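Ollirby Workshop Tips: Two Arms and a Broom

Posted by Shayne Kingi, Jul 14, 2025

These notes come from the two-arm build we started in February. They cover floor sweeping, the first household job we tried after folding and stacking. Most of them apply to any pair of small arms on a fixed or rolling base.

Pick the tools before you touch the code. A long-handled brush with a thin metal rod is easy to close on, but it will spin in the fingers if the grip is smooth. Wrap the rod with 40 mm of self-gripping tape where the fingers meet it. Cloth tape works too, but it leaves glue on the pads.

Give one arm the brush and the other arm the dustpan. Trying to do both jobs with one arm means a tool change every few strokes, and each change is a chance to drop something. Set the pan down first, then bring the brush in toward the open lip.

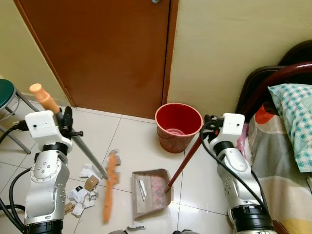

Keep the strokes short. We got the best pickup at 100 mm per stroke with a small lift at the end. Longer strokes flick light paper past the pan, especially on glossy tile. Grout lines catch the bristles a little, so run the brush along the lines where you can.

Use torn paper and bits of cardboard for practice. They are easy to see and cost nothing. Dust and crumbs can wait until the motion is steady. Kylie Partington tried rice at her place in Gistdale and was still finding it under the bed a week later.

Check the cables every time. Leave enough slack for the full reach of the arm, then tie the rest back so a loop can't hook a stool leg or a handle. Run the arm through its whole range by hand with the power off.

Slow down for the first 5 runs with any new tool. Ours is limited to 40 percent speed until the tool has stayed put through all of them.

Wipe the finger pads with a damp cloth when you finish, and let them dry before the next session. Hang the brush up by its end cap so the bristles don't bend.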